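首页 > 租借物品 > 厨房小家电 > 台式烤箱
标签:小烤箱 双旋钮 可外借 桌面使用

搜索物品、编号或关键词 搜索

台式小烤箱(黑色,双旋钮)

Drelta 共享厨房 Pisville 店现有一台黑色台式烤箱可供会员租借,面板上有 Midea 标志。机身是方形金属外壳,内胆为银色,顶部有加热管,配金属网架。玻璃门向下翻开,放平以后和桌面平行。控制面板在右侧,两个黑色旋钮上下排列,没有触摸屏,手上沾了面粉也能拧。

适合做什么

烤吐司片、烤红薯、热剩披萨、烘坚果、烤小份饼干都可以。一炉的量不大,两三个人吃正好,再多就要分两炉。做戚风或者高一点的面包不太合适,面团长高以后离顶部加热管近,表面容易先上色。一定要做的话,请选矮模具,中途盖一张锡纸。

整只鸡不要放。鸡翅、鸡腿可以,下面垫烤盘,油滴到底部会冒烟,清理也费时间。

放置要求

请放在平整、结实的桌面或台面上,圆桌也行,但四只脚都要落在桌面里侧,不要靠边。开门时前方要留出门板放平的位置,后背和两侧不要贴墙。机顶不要放东西,塑料瓶、纸盒、抹布都请挪开。电线不要从机身上方绕过去。

插座请单独使用。烤箱和吐司机、电水壶接在同一个插线板上,容易跳闸,店里已经跳过不止一次。

使用步骤

1. 取出网架,用湿布擦一遍内壁,擦干后放回。
2. 空机预热5分钟。天冷或者烤的东西厚,可以多预热一会儿。
3. 戴手套放入食物。门板打开后不要压重物,烤盘请直接放到网架上,不要先搁在门上。
4. 定时结束后把旋钮转回关的位置,拔掉插头。
5. 完全放凉以后再擦洗和装箱。

旋钮式控温和实际温度会有出入。对温度要求高的点心,建议另放一支烤箱温度计,前台可以借,不另收费。我们自己烤饼干的时候,通常比食谱少设一点时间,最后几分钟在旁边看着。

清洁

网架可以拆下来用洗洁精和软海绵洗。玻璃门用湿布擦,油渍重的地方敷一点小苏打糊,放一阵再擦。内壁不要用钢丝球,加热管不要喷水,也不要喷清洁剂。控制面板用拧干的布擦,旋钮不要拔下来。

租借说明

会员每次租金60元,押金另付,归还检查后退回。每次最多借4天,可续借一次,续借请在到期当天中午以前告知前台。归还时请把网架、烤盘和取物夹一起带回,缺件按价目表从押金里扣。

只在店内使用的会员不收租金,登记即可,按小时计入厨房使用时间。二月份亲子烘焙课较多,下午时段店内优先留给上课用,外借请提前联系 Ratree Thaweesak。

可一起借的物品

吐司机:白色,适合早餐,烤片状面包比烤箱快。
餐具筒:金属丝编的,放夹子和刮刀。
隔热手套:一双,厚款。
Drivimel 硅胶烤垫:小号,铺在烤盘上用,不能用刀在上面切。
Sriwong 折叠推车:机器不算太重,但从停车场走过来要上坡,一个人来取建议借上。

常见情况

第一次用有一点味道。长时间没用的机器加热时会有些气味,开窗空烧几分钟一般就散了。如果闻到焦塑料味,请马上断电,检查是不是有包装袋贴在机身上,然后通知前台。

门关不严。多数时候是网架没推到底,或者烤盘尺寸超了。请不要用力压门。

上面焦了里面没熟。把网架往下放一层,食物切薄一些,或者盖锡纸。

读者留言

Wanpen Kaewsai:上个月借过,烤红薯挺好,中等大小的大约2个钟头吃完两炉(人多)。门放平以后挺占地方,家里台面窄的要先量一下。

Debashish Begum:请问烤盘最大能放多宽的?我有一个旧的方盘想带过去。

店方回复:请把盘子带来前台试一下,边上要留缝,热风才走得开。

Ketsara Wongsuwan:旋钮比我家那台紧,孩子拧不动,我觉得是好事。温度计确实有用,我第一盘饼干底下全黑了。

Desmond Benavides:续借能不能线上办?打了两次电话都占线。

店方回复:暂时只能电话或到店,上午十点以后线路空一些。 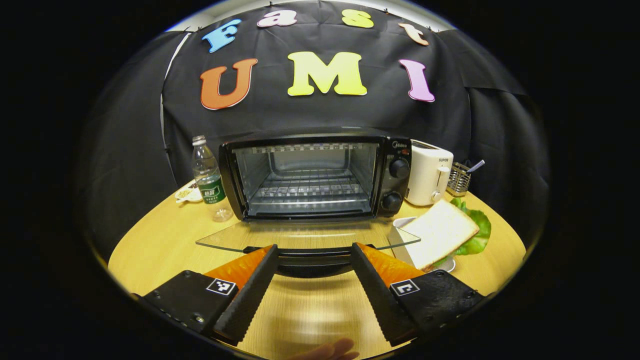 台式烤箱,玻璃门放平的状态,右侧为白色吐司机和餐具筒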